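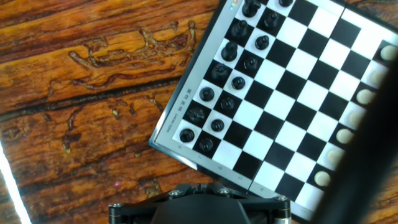 About Us > Clilov Robotics Workshop > Open Days

Come and see what we do

Clilov is a small robotics workshop and school, and we love having people over! Ximena Quintero and Wouter Claeys started it because they wanted a place where anyone could stand next to a working arm and ask it (well, ask us) anything.

Our open day in June is the big one. Last time 91 visitors came through, from grade school kids to a retired machinist who stayed until we swept up. Chess is the favorite. Everybody knows the pieces, and everybody can see how careful a two-finger gripper has to be with a row of pawns standing that close together.
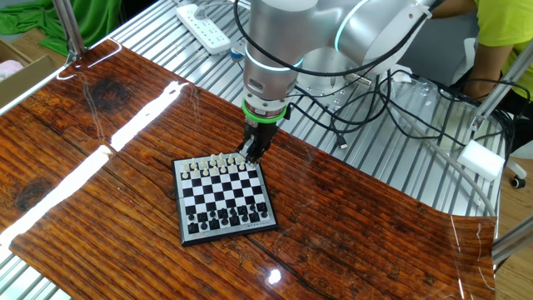 Cirilo Chávez runs the chess table and will happily talk about grip width for an hour if you let him. Kids usually want to know if the arm can beat them. We tell them choosing a good move and picking up a knight are two very different jobs, and our students spend most of their time on the second one.

School groups are welcome all year, just write to Ximena first.

Recent
- Bodport class visits the workshop
- Rutilio Lozano on teaching grippers to beginners
- What to bring to the June open day

Contact | © Clilov | Back to top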